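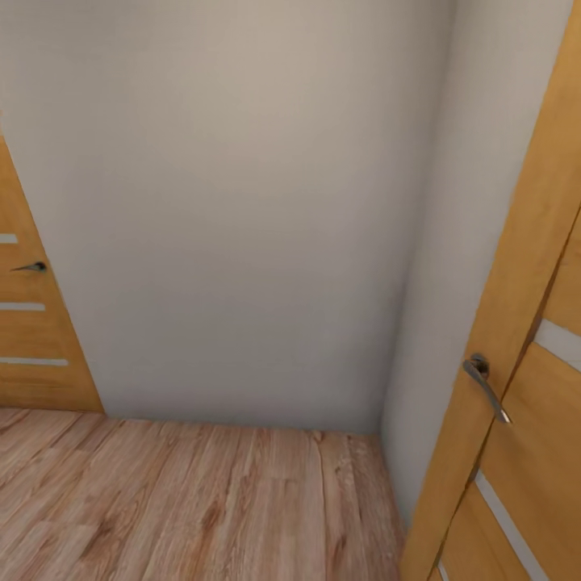

**What is a demonstration visit for?**
It lets an outside party compare a robot's stated task with the task as run.

## Chapter 2 - Reading a Demonstration

This chapter follows one open day at Luresell, where Kazuhiro Hattori presented household tasks in simulation. Interior doors with lever handles are treated in Section 2.1, open floor areas in Section 2.2. Visitors received a run log of 119 entries - the basis of the exercises.
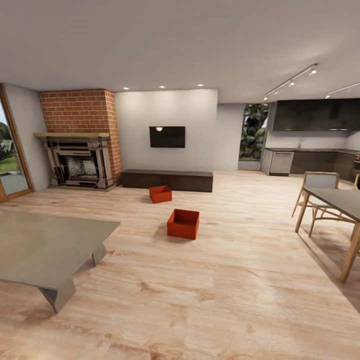
KUMILBY, 02/08/2023

The living room model combines a fireplace wall, a kitchen and two open red boxes on a plank floor. Pacita Fajardo, who organised the session, asked visitors to record the start state before each run. Terms used in the log are defined below.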